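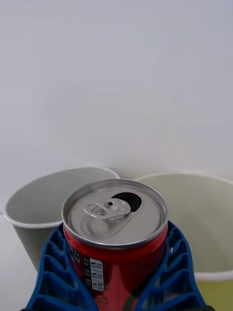
The letter said the piano would be delivered to Hellar before the snow, and the snow came first.

Inger Steinarsdóttir read it twice at the post office counter and put it in her coat. She had sold her mother's boat to pay for the piano. It was a Mornitz upright, 75 years old, and the dealer had promised it would hold its tuning in a cold house.

She walked home along the harbor. The road over the pass had been closed since morning, and the plow driver had told everyone in the store that he wasn't going up again until the wind dropped.

At home she moved the bookcase back to where it had been in September. Then she moved it out again, so there was a bare stretch of wall next to the window. She swept it.
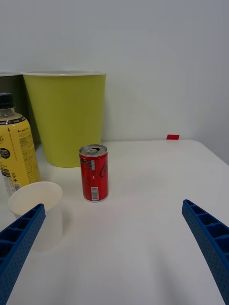
## The pass

The truck was found on the third day, parked at the emergency hut with its engine off. The driver was inside the hut, eating crackers. He had a radio but hadn't wanted to bother anyone with it.

"Is it all right?" Inger asked him on the phone.

"I'm fine," he said.

"The piano."

"I put my blankets on it."

She asked what he was using for blankets, then. He said he had his coat, and there was a stove. She could hear him chewing. He told her he had driven 729 kilometers with it and had never heard it make a sound, except once on a bridge, when all the low strings hummed together.

"What did it sound like?"

"Like a cow," he said. "A long way off."

She went down to the store and bought coffee, sausage and a pair of wool socks, and gave them to the plow driver. He looked at the bag and said the wind hadn't dropped. She stood there until he took it.

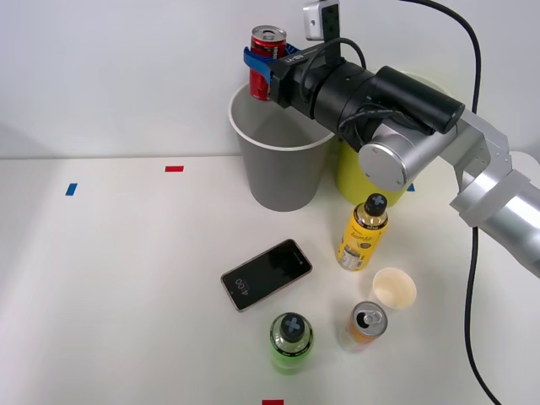

They got it down after dark, the plow in front and the truck behind. Four neighbors carried it up the steps and knocked a piece out of the door frame. The driver slept on her couch and left early, and he forgot one of the blankets.

Inger waited until the afternoon to open the lid. The dealer had said to let it warm up for a day, but she had already waited 40 years — ever since the school sold its own piano and her lessons stopped halfway through a little minuet by Bach.

She played the first half. Two of the keys stuck. When she came to the place where she had stopped, she got up and put the kettle on, and then she went to look for her glasses.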